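Notebooks > Workshop > Kadlec bench

13th March
Vlastimil Ševčík

Natural dye, madder bath, second go

Well, I'm hooked. The December batch came out the color of weak tea and I nearly gave the rest of the root away, but today's skeins are a proper brick red and I keep walking back to the drying line to look at them. Writing this up while I still remember what I changed.

Yarn first. I used the Bustmont wool again, the undyed two-ply, same lot as in December so that I could compare. Scoured it last night with a drop of plain dish soap and left it to cool in the pot. It's a greasy wool and the water was cloudy even on the second rinse. I should have done a third. There is one skein with a pale band near the tie and I'm fairly sure that's leftover lanolin, or else I tied it too tight (I do that every time).

Mordant was alum at 12 percent of the dry weight of the fiber, dissolved in hot water before it went anywhere near the pot. In December I just tipped it in dry and stirred, like an idiot. Brought the pot up slowly over an hour, held it just under a simmer for another hour, then turned off the heat and went to bed. Wool stayed in overnight. It feels slightly tacky when alum has taken, and this morning it did.

Now the madder. The root came from the Vurgate garden, dug in the fall by the same people who gave us the weld seed, and it has been drying on the shelf ever since. I chopped it small and then ran it through the old coffee grinder, which complained. Rinsed the ground root twice in cold water and threw that water out. It comes off yellow-brown, and I think most of my weak tea was hiding right there. December had no rinse at all.

Then temperature. My notes from last time say "hot," which is useless. Today I clipped the candy thermometer to the side and kept the bath below 165 Fahrenheit the whole way. It got away from me once when I was on the phone and I pulled the pot off the burner until it came down. Everything I have read says madder goes brown if you let it boil, and I can believe it – the bath smelled earthy and sweet at the lower heat, and the December one smelled like burnt carrots. 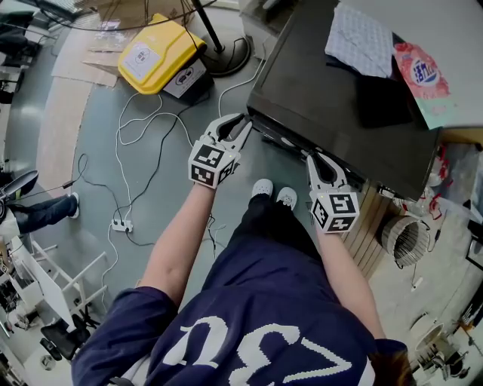

Workshop notes

Water is the other big change and the one I'm most excited about! Kadlec tap water is soft, and madder seems to like it hard. I added a spoonful of powdered chalk to the pot and the color shifted while I stood there, from orange toward a real red, in a couple of minutes. I may have shouted. I don't have a hardness reading, so somebody please find the test strips, they used to be in the drawer with the pH paper.

Skeins went in wet, after a soak in warm water, and I turned them every ten minutes or so with the long glass rod. Pulled the first at 83 minutes (meant to be 80, see phone call above). It was already deeper than anything from December. The others stayed in while the bath cooled. The last one out is the best of the lot, a red with a bit of rust in it, very even except for the band I mentioned.

Afterbath: dropped a small undyed skein into what was left and got a soft coral. Really lovely, and it cost nothing. There is still color in the pot, so I have strained it into the lidded bucket under the sink. PLEASE don't pour it out. I want to try a piece of the linen in it, with a tannin step first.

Iron test on a short length of the red: a pinch of ferrous sulfate in warm water, in for as long as it took to rinse the rod. Went to a dark plum, almost too fast to control. I like it, but it needs its own pot and its own spoon. The spoon with blue tape on the handle is now the iron spoon.

To do next time:
– third rinse after scouring, looser ties
– weigh the chalk
– split one skein between tap water and rainwater, everything else the same
– lightfast strips, half covered, on the south window sill
– ask Vurgate how old the plants were when they dug them

The Imunholm people want yarn for the wall hanging, and I had been telling them red was doubtful. The hanging needs about 2,000 yards, so it can't come out of one pot, and matching from batch to batch worries me more than the color does. My plan is to grind all the root at once, mix it in one big bin and weigh each bath out of that. If anyone has a better idea, write it in the margin. Samples are pinned to the board next to the December ones, go and look at them in daylight.

Recent entries
Weld on wool, first yellow
Walnut hulls, soaked and strained
Scouring notes for Bustmont two-ply
Madder bath, first try (December)
Cleaning out the indigo vat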